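A gripper in the hand, and a promise about the arm

Kvido Krajčí wants me to hold it before we talk. The Pleltik is a gripper you carry around yourself, with a gray shell, black textured pads that meet in a V, and a handle that leaves my wrist sore sooner than I'd like. He has been building it for six months at Flokden, a shared workshop where you pay by the month and label your own drawer.

I came with doubts and told him so in my first email. I have written up a lot of home robots over the years. Most of them worked in a video, and a fair share of those never worked anywhere else.

"That's fair," Krajčí says. "I've made two of those."

The idea is easy enough to state. A person picks things up with the hand-held gripper, over and over, and the recordings are used to train an arm to do the same job. No one has to steer the arm by remote control, a chore Krajčí tried on an earlier build and hated. "You spend an afternoon moving a joystick and you get eleven usable seconds," he says. "With this you just do the thing."

Just doing the thing is where I start to get nervous. A person corrects a bad grip without noticing. I ask him whether the arm is learning the task or learning to copy a man who is good at the task.

"Both, I hope. Ask me again when it's carrying something heavier than a stick."

The stick is fair game for questions too. He is fond of light wood as a test piece, for the plain reason that the workshop's scrap bin is full of it. It's straight, it's dry, it doesn't squash and it doesn't shine. If I wanted to make a gripper look good I would pick the same thing. He doesn't argue. Soft packaging and wet glass are on his list, he says, and he admits the list has been on the wall a while.

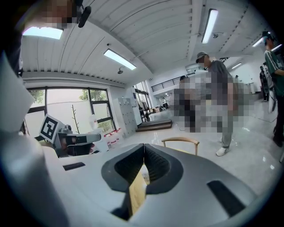 What it cost, and what it didn't count

His figure for the gripper is 300 dollars. I asked for the receipts, and he had them in a folder, which I'll admit raised my opinion of him. The printed parts are cheap. Most of the money went on a motor and its driver board from Wodgate, plus a second motor from Wodgate after he cooked the first one.

The 300 leaves out the arm, though. It leaves out the shells he threw away, the printer time he gets with his Flokden membership, and every evening he has put in. "If I charged for evenings I'd never build anything," he says. Okay, but then the number tells a reader very little about what it would take to build one in a garage, and he does want people to build one in a garage. The plans are going up in September.

The shell is on its fifth version. The early ones split along a layer line near the jaw. He moved a screw, thickened the wall and turned the part on its side for printing, and he says it hasn't split since. The ribbed pads were a different kind of headache. His first set was smooth and let go of anything narrow. The second gripped so well that it wouldn't release, so the recordings were full of him shaking his hand.

"I had to throw all that out," he says. "Otherwise I'm teaching a robot to shake."

I liked that answer. It's the sort of problem people leave out.

Black squares

He uses printed black-and-white markers so the software has something fixed to measure against. They work well when they are flat and well lit, and Flokden has big windows and a ceiling full of tube lights. My dining room has neither. I put that to him and he was quiet for a bit.

"The markers don't like shadows," he says. "I tried it at home on a Tuesday night with one lamp on, and it thought my hand was under the floor."

So how much of the success is the gripper and how much is the room? He doesn't know yet. He plans to repeat the runs at night with half the lights off. I asked him to send me those numbers even if they're bad, and he said especially if they're bad. We'll see. People say that.

The numbers he does have come from his own log: 1000 recorded picks, and a training routine he calls Mikuš that was tested on the same kind of part from the same kind of spot. He puts success at 95 percent. I asked what counts as a success. Lifting the part and holding it, he says. Putting it down somewhere useful isn't in the count, and neither is picking it out of a pile.

That makes it a good result on a small question. He seemed relieved to hear it put that way, and I suspect he has been asked for the big version too often. 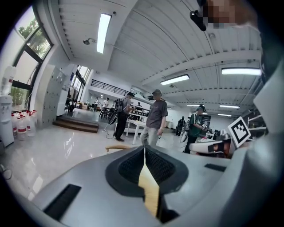 One reply to my last column on home arms said that hand-held recording simply moves the work from the programmer to whoever has the patience to pick up blocks all day, and asked who exactly was supposed to be saving time. I read it aloud to Krajčí.

"Right now, no one," he says. "I could have picked up all that wood myself. I did pick up all that wood myself."

His case is that the recordings can be shared. If ten workshops built the same gripper, each could add its own parts and its own bad lighting, and the tenth would have much less to do than the first. It's a reasonable case. It also depends on ten shells coming out of ten printers close enough to match, and his own versions four and five don't match. He has a calibration step for that. It takes him most of an hour, and he wrote it.

Before I left I asked if he would let the arm hand him a cup of coffee.

"Empty cup," he says. "Plastic."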